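Watine Wheatfield Table Cloth: A Few Weeks In

Posted 27/01/2020 in Workshop and Craft Room

OK, so I did not need another table cover. I have a drawer of them! But I saw the Watine one with the Van Gogh style wheatfield all over it, the blue sky and the yellow field and all those little black crows, and it was in my cart before I'd finished my coffee. I paid 52 dollars for it from Pandeck, shipping included, and it showed up folded into a packet much smaller than I expected.

My old cover was a plain gray Fustness mat, which I still have and still kind of like. It's tough and it's boring. The Watine is fabric, so it's a different animal, and if you're coming from a stiff mat you'll notice that right away. It moves. Lean across the table and the edge comes with you (I've started using clamps at the corners when I'm doing anything fiddly).

The print is the whole reason to buy it, and I love it. The blues are deep, the yellows are really warm, and the brushstrokes are big and swirly enough that you get the feel of paint from across the room. On a metal slatted table it makes a huge difference to how the place looks.

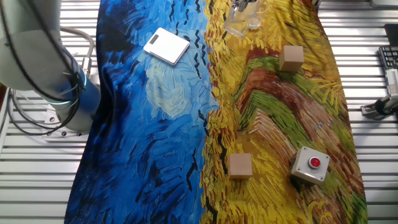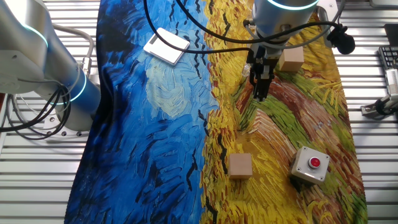
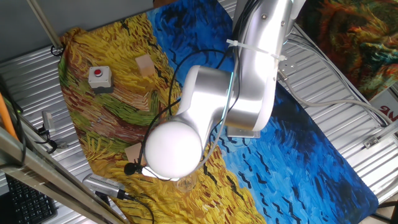
What bugs me

Wrinkles, first of all. You can see how it bunches along the left side in the first picture. I ironed mine on low from the back and the fold lines mostly went, but it creases again if you look at it funny. A weighted hem would fix a lot of this and I'd happily pay a few dollars more for one.

Second, a busy pattern eats small stuff. Pale wooden blocks are fine, and so is anything with a bit of red on it, but clear things just melt into those yellow strokes. I've gone hunting for a little see-through piece more than once with my nose practically on the cloth. If you work with beads or tiny clear parts, get something plain.

Size and washing

I got the 90 inch length. There's a 2 yard one as well, which would have been too short for me. I've washed mine cold with the dark towels and hung it up to dry, and the colors look the same to me so far.

Would I buy it again?

Yep! Abdelaziz has a heavier canvas version of the same sort of painting for 199 dollars, and I'm sure it lies flatter, but that's a lot of money for something I'm going to spill glue on. Four stars for the Watine, with the missing one for the wrinkles. I've got my eye on their sunflower print next.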